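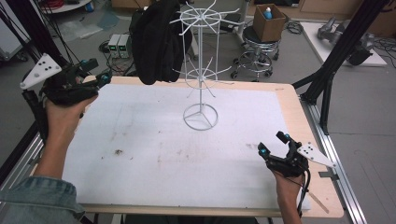 Does a Full Moon Really Keep You Awake?

Plenty of grown-ups will tell you that nobody sleeps well under a full moon. Maybe your grandma says it. Maybe your teacher blames the moon when the whole class is noisy. But how do they know?

Start with the light. A full moon looks very bright, but the sun is 400 thousand times brighter. Close your curtains and most of that moonlight is gone. A hallway lamp can be a lot brighter than the moon in your window.

Some people say the moon pulls on the water in our bodies, the way it pulls on the sea. Be careful with that one. The sea has tides because it is huge. You are small, and so is your bathtub. Have you ever seen a tide in your bathtub?

So why do so many people believe it? Think about a bad night. You lie there, you look out, and there is a big round moon. You remember it. Now think of a bad night with no moon. What is there to remember? Scientists call this confirmation bias - we notice the things that fit what we already think.

A few sleep studies did find that people slept a little less near a full moon. Other studies found no change at all. When the answers don't match, it is fair to say "I'm not sure yet."

You can test it at home. Every morning for 2 months, write down how you slept, from bad to great. Don't look up the moon until the end. Vesna Kolev, age 11, did this in Dillcombe, and her worst night came 14 days after the full moon. Does that prove anything? Not much. She is one person, and she had a cold.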